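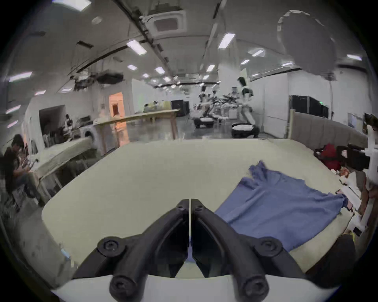

In October I visited the open day of Celtar, which has its robot laboratory in Brellau. I came by train with 13 other guests from our technical club, and we could stay for 3 hours. The first station was about clothes, and I liked it the most. A blue cloth garment was lying on the table in front of the black gripper fingers, and our guide explained why soft things are so hard for a machine.

The project is called Elesel. Its goal is a robot which can fold simple laundry at home.
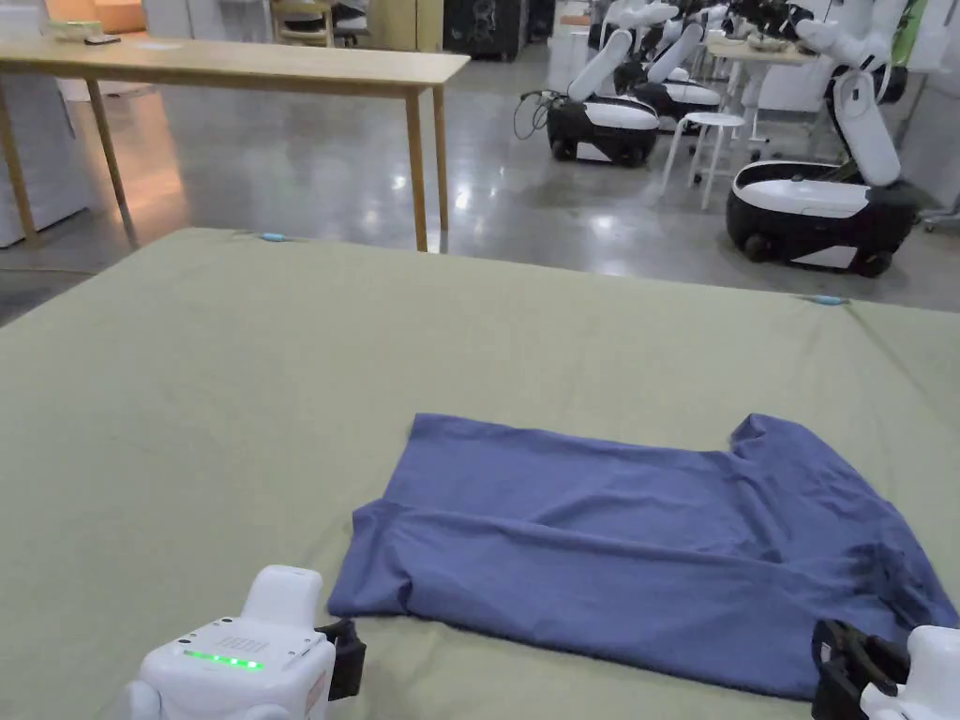 They told us that every folding is recorded and later used for teaching. The collection had 367 good recordings on the morning of our visit, and they want to reach 3,000 before the summer.

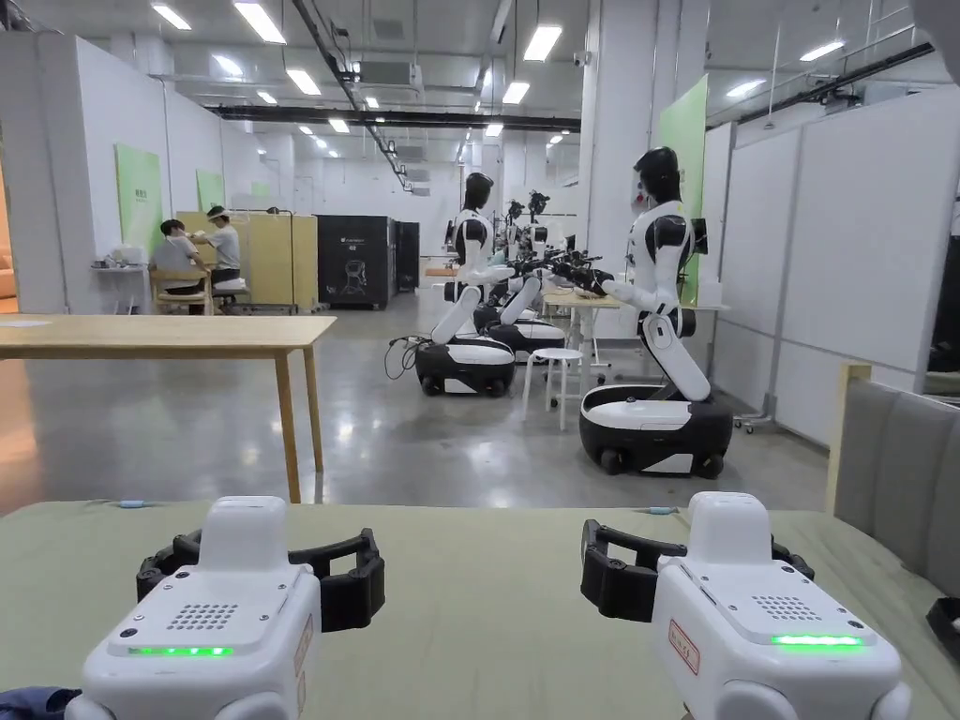 One guest wanted to know if the same method would work for bed sheets. The answer was that sheets are planned, but small towels will come first.

After the coffee we went back to the folding station for more questions.

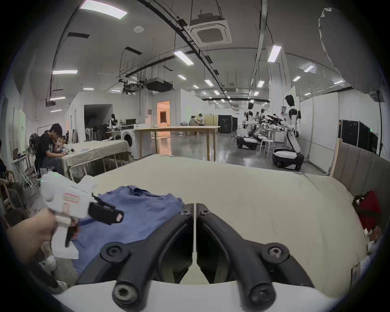

My father worked in a laundry, wrote a reader under my first post, and he would say that collars are the real test. I agree with this!

Last updated: October
Shares: 13 | Comments: 3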